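Kestine Short Courses
Store Cupboard Skills, handout 2: Tins and Cans
Tutor: Bernadette Yazzie

Welcome back! Last time we emptied the shelves, and I loved hearing what turned up at the back of them. Now for the best bit, which is putting cans where you can find them again.

Start by clearing a surface

Use a table with plenty of bare space. Stand every can upright and leave gaps between them while you decide what goes with what. Your first grouping can be rough – you will change your mind, and that is half the fun of it.

Colour is a wonderful help at this stage. A red can catches the eye from right across a room, while pale cans with black tops are easy to muddle with one another, so turn those until the labels face you and read each one properly.
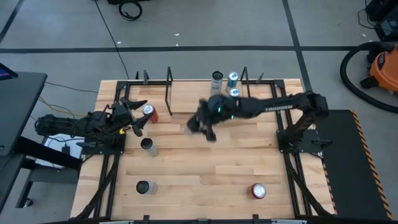
Making your groups

1. Pick one thing to sort by: contents, size or date. Stick with it until the table is done.
2. Bring matching cans together, a few at a time. Three in a cluster is already a group!
3. Put the tall ones behind and the short ones in front.
4. Leave the odd ones until the end. They nearly always find a home.

Dates

Write the month and year on the lid in marker pen, nice and large. If a can says February, write FEB. Oldest to the front, newest to the back, every time you shop.

Dents and bulges

A shallow dent in the side is usually fine. Throw out anything bulging, leaking or badly rusted, and don't taste it first.

To do at home

Sort one shelf and draw a quick plan of it. Bring the plan to Room 111 – I can't wait to see them!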